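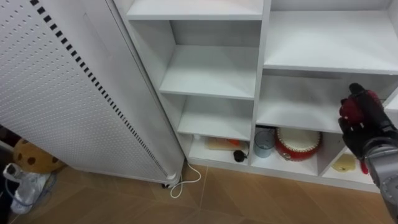 A robot hand raised at an open shelving unit, with household items in the lower compartments.

Golau Publishes Good Practice Guide for Humanoid Robots in Home Settings

MANSILLA, June 8, 2018 – Golau today released its first good practice guide for people who test and train humanoid robots in rooms built and furnished like real homes. The guide is free to read and use, and we are thrilled to finally share it!

Bedrooms, kitchens and hallways are wonderful places for a robot to learn, and they are nothing like a factory cell. Floors have cords on them. Furniture is close together, and things end up on every shelf. Most written rules for robot work assume a fence and a bare floor, so teams in home settings have been writing their own rules, each a little different from the next.

The guide grew out of the Makum project, in which Golau and its partner Savalberg logged 2,422 working sessions in home-style rooms. Staff wrote down 1,094 notes along the way, covering everything from where a person should stand to how a shelf should be laid out before an arm goes near it. Those notes were sorted, argued over (sometimes loudly) and boiled down to 30 rules in plain language.
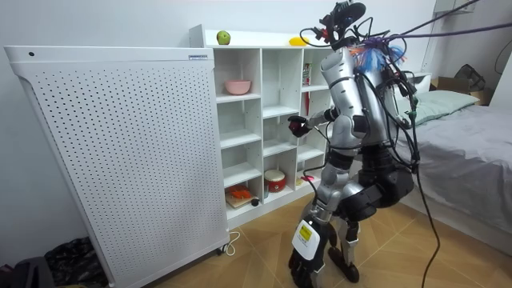
Shelf work gets a full chapter of its own. Reaching into a compartment looks simple, but the robot has to keep its balance, watch the edges of the boards and mind its other arm all at once. The chapter asks teams to agree on the reach before power goes to the arms, to keep people out of the space behind the robot, and to name one person who holds the stop control and does nothing else.

There is also a long section on tethers and cables, and we think it may be the most useful part of the whole guide. It covers overhead lines, slack, trip paths and what to check each time the robot is moved to a new spot in the room. Cords that belong to the room itself, such as those for lamps and appliances, are treated the same way as the robot's own.

Warning labels, battery handling and end-of-day shutdown are covered in shorter chapters, each with a one-page checklist that can be taped to a door.
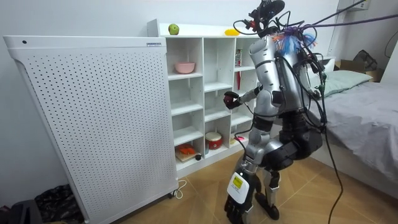
What Comes Next

The guide is a voluntary document and does not replace local safety law or a maker's own instructions. Golau and Savalberg are now inviting comments from labs, schools and robot builders of any size. A draft was read by 214 people before release, and their remarks changed nearly every chapter, so please do write in!

A second edition is planned for October. It will add rules for kitchens and for rooms where two robots work side by side.

Copies of the guide and the comment form are available from the Golau office in Mansilla.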